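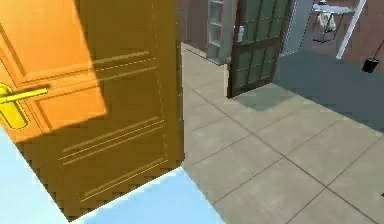
Wood door with the lever handle, ironing board behind. Simulated house, door task.

Progress note, December — Zenby household chores work
From: Nisha Thakur. For: Kamlesh Gautam, Platar grant

Short one this time, Sushil is out and I have the numbers but not the plots.

Doors first. You asked last round why we're still on doors when the proposal says laundry and tidying. Answer is same as before: every chore we costed goes through at least one. Current policy opens the lever handle doors in sim on 30 of 50 tries. Last report it was 3. Most of the misses are grip slipping off the lever before the latch clears. A few are the base parking too close so the door has nowhere to swing.

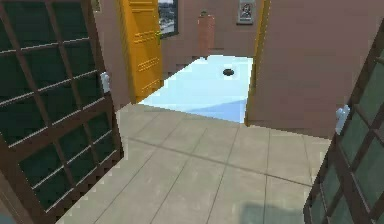

Route test area, glass doors and the yellow door into the room with the pale blue floor.

Going through is worse then opening. Two doors in a row and it loses its place, stops, replans, sometimes goes back. Glass panes don't help the depth estimate — Pushpa is trying a fix, no result to report yet.

Ironing: not started. Folding: towels only, on the bench at Prultdale, slow. I would not tell the board a machine can do a load of laundry start to finish. It can't, ours or anybody's we tested.

Spend is on plan. Need a yes from you on 200 more compute hours before Rigoberto can start the long runs.

Next: double door route, then carrying somthing through it. Plots when Sushil is back.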